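台所のおもちゃと、迷うロボットの午後

ロボットの研究室というと、皆さんはどんな場所を想像しますか。私は正直、もっと白くてピカピカした部屋を思い浮かべていました。ところが案内されたのは、古いビルの2階、廊下にコーヒーの匂いが漂う細長い部屋。入口の棚にはままごと道具がぎっしり詰まっていて、一瞬、保育園に来てしまったのかと思ったほどです。

「靴はそのままでいいですよ。あ、そこのコードだけ踏まないで!」

奥から声をかけてくれたのが、パウラ・モルドヴァンさん。物をつかむロボットの研究を続けてきた人で、今は「プレンド(Plendo)」という手法の開発チームを率いています。2019年9月、私は彼女たちの実験を一日見せてもらいました。

プレンドをひとことで言うと、「つかむ前に迷う」方法です。いや、これだと何のことやらですよね。私も最初に聞いたときは、うんうんと頷きながら全然わかっていませんでした。

従来よくあるやり方では、ロボットはカメラの画像から「ここをつかめばいい」という場所を計算して、そこへ手を伸ばします。机の上にコップがひとつ、という状況なら、これで十分うまくいく。困るのは、物が重なり合ってごちゃごちゃしているときです。どこまでがひとつの物なのか、隣の物とくっついているのか、上から一度見ただけでは判断がつきません。それでもロボットは律儀に答えをひとつ出して、自信満々で手を伸ばし、隣の物ごと引き倒してしまうわけです(わが家の冷蔵庫で、私が毎朝やっていることでもあります)。

プレンドでは、つかむ場所の候補を必ず2つ挙げさせます。そのうえで、手首のカメラを少しずつ動かしながら近づいていき、見え方が変わるたびに、どちらの候補がもっともらしいかを計算し直す。差がなかなか開かなければ、いったん手を引いて別の角度から見直します。この「手を引く」動きが、見ていると妙に人間くさいんです!

手首のカメラを使うところがミソだと教えてくれたのは、データ担当のブッパ・カムパンさんでした。天井のカメラだと、肝心なところでロボット自身の腕が邪魔になる。手首なら、つかもうとする場所がいちばん近くで見えます。そのかわり画面の手前には、いつも自分の指が大きく入り込みます。

「最初は指の部分を画像から消していたんです。でも、残したほうが成績がよかった。指と物の距離が、そのまま手がかりになるみたいで」

なるほど、言われてみれば私たちだって、自分の指先を見ながら鍵穴に鍵を差し込みますもんね。

実験机に並ぶのは台所の道具と食べ物の模型です。ナイフブロックを机に置いた配置を、チームでは「朝ごはん」と呼んでいました。ブロックから柄が突き出し、その下にはつやつやしたピンクのトレー、脇には卵の殻、反対側にはバナナ。二本の黒い指が、細い柄の先をはさめそうな位置に来ています。太い柄と細い柄が重なって見えるので、候補を絞り込むには意地の悪い並べ方だなあと、横で見ていて感心してしまいました。

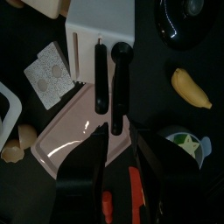 300回の試行でわかったこと

気になる成績の話もしておきましょう。チームは散らかった配置を次々に作り、プレンドで300回の試行を行いました。比較の相手は、候補をひとつしか出さない以前の方式「フルノン(Hurnon)」です。

つかむのに成功した割合は、プレンドのほうが上でした。ただ、モルドヴァンさんがうれしそうに話してくれたのは、成功率よりも失敗の中身のほう。フルノンの失敗では、狙った物の隣をつかんだり、まわりを崩したりするケースが目立ったのに対して、プレンドの失敗は「決めきれずに時間切れ」が多かったそうです。

「時間切れなら、机の上はそのまま残ります。もう一度やらせればいい。崩してしまうと、次はもっと難しい問題になりますから」

弱点もちゃんとあります。まず、遅い。見ている私が「もういいから、いっちゃいなよ!」と声をかけたくなるくらい遅い。それから、光る物が苦手です。つるつるした表面の反射は、カメラが動くと一緒に動いてしまうので、ロボットはそれを物の形の変化だと勘違いすることがあるのだとか。制御を受け持つヴァレンティン・ラザールさんは、5月からずっとこの反射の問題にかかりきりで、「夢にまで白い筋が出てくる」とぼやいていました。

学習に使った画像は2000枚。この分野の感覚では、かなり控えめな数だそうです。増やせばもっとよくなるのかと聞いてみたら、カムパンさんは首をかしげました。似たような配置の画像をいくら足しても効果は薄く、むしろ置き方の癖のほうが問題になるというのです。人が並べると、どうしても柄の向きをそろえたり、果物を端に寄せたりしてしまう。そこで最近は、並べる係を日替わりにしているとのこと。いちばん容赦のない散らかし方をするのは、リヴィウ・イリエさんだと全員の意見が一致していました。ご本人は「普通に置いてるだけですよ」と涼しい顔です。

夕方、私も一度だけ並べる係をやらせてもらいました。張り切ってボウルの陰に模型を押し込んだら、ロボットは近づいては戻り、また近づいては戻り、とうとう時間切れ。なんだか申し訳なくなって謝ると、ラザールさんは「いいデータです」と言いながら、もう次の試行の準備を始めていました。

チームは今、迷う時間を短くする改良に取り組んでいます。候補の差がはっきりしている簡単な場面では見直しを省き、難しい場面にだけ時間をかける仕組みで、こちらには「オルヌート(Ornuto)」という名前がもう付いていました。次に来るときは並べ方を練習しておきますと約束して、コードをまたいで部屋を出ました。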